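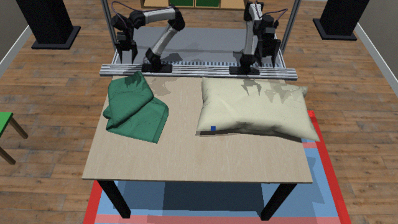 *Nadix in the simulator, arms parked, green cloth and pillow waiting on the table.*

6th March

So I spent most of my week looking after a robot cell that only exists on my computer, and I have to tell you, it needs as much babysitting as a metal one! Nadix is my two-arm folding setup. I've been building the simulated version since January, and this week was supposed to be a quick cleanup before I started fresh runs. (Quick. Ha.)

First job was the parked pose. I like both grippers down low behind the rail before anything starts, so that the whole front of the table is free for the soft stuff. The left arm was fine. The right one kept starting with its elbow swung way out, and I went hunting through the joint limits for two evenings before I found a sign flipped in the shoulder offset. One minus sign! I fixed it, reloaded, and now the right arm stands up nice and straight like it should.

Then came the cloth. Oh, the cloth. I've been using a solver add-on called Luvlow, and I love it, but it has opinions about friction. With the old setting the green cloth would slide forward off its pile all by itself, very slowly, like it was trying to leave without anyone noticing. I bumped the table friction up a little at a time and let it settle from a drop after each change. Run 1457 was the first one where it landed in a heap and stayed put, and I saved that one as my new starting file.

The pillow is stiffer and gave me a lot less grief. I did have to raise its thickness margin, or the gripper fingers would poke right into it, and then the solver would panic and fling it at the baseboard. Fun to watch once.

My reset routine now, mostly so I remember it myself:

- park both arms, left one first
- drop the cloth on the left, pillow on the right
- wait 5 seconds for everything to stop jiggling
- check the log for contact warnings
- save the state, then start

The log step matters more than I used to think. Before the cleanup I had 3408 contact warnings from one overnight batch, nearly all of them from the cables brushing the frame posts. I turned off collisions between those two and the file is readable again.

Next up is the Mangundap controller, which I want to swap in for the left arm before I touch the right. I've got the config half written and the gains are still copied over from Guria, my old single-arm setup, so they're surely wrong. I'll post the numbers once the arm quits buzzing at the elbow.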